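Home Program Speakers Notes Venue Contact

Collecting Demonstrations for Bimanual Packing
Speaker notes, Irier workshop, Vondenport

Slide 1. Title. Leave it up while people sit down. The talk is on how we record examples for the Venis policy. Model details are in the other session and I will not cover them.

Slide 2. Task. Snack bags on a tabletop, tub at the far side. The operator picks up a bag with one arm and places it in the tub, or hands it to the other arm first. Both arms are recorded whether or not both move. An idle arm is still data: the policy has to learn to hold it still.

Slide 3. Why bags. A box has a fixed shape and a small set of good grasps. A bag changes shape each time it is touched. Printed film also reflects the overhead lights, and clear film shows whatever lies under it. Our first policy, trained on boxes only, closed on the corner of a bag and lost it during the lift.

Slide 4. Numbers. 736 episodes recorded in February. 668 kept after review. Pause here. Someone usually asks what was removed. Dropped episodes fall under 2 headings: sync faults between the arms and the cameras, and episodes where the operator stopped partway to think. Failed grasps followed by a clean retry stay in. We label the retry.

Slide 5. Resets. Most of the session time goes here. Operators tend to put the bags back in the same places, and the policy then learns the places. We now draw start positions from a printed sheet, 4 layouts per block, and change the tub contents between blocks. Flat, on edge, and overlapping bags all have to appear.

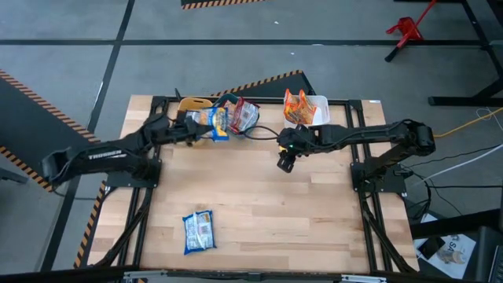
Overlap is the hardest start condition. The operator has to choose which bag to move first, and two operators will choose differently. We tried a fixed rule and dropped it, as it made the demonstrations slow and stiff. The current instruction is to take whichever bag can be gripped without dragging the other.

Slide 6. Cables. Check slack before each block. A cable across the work area is in view of the cameras, so its position should vary between blocks like everything else.

Slide 7. Review. One pass at double speed, one at normal speed for anything flagged. Reviewers do not review their own episodes. Vondráček tool for trimming; skip the demo if short on time.

Slide 8. Open items. Operator style as an input to the policy. Whether idle-arm frames should be weighted down. Take questions from here.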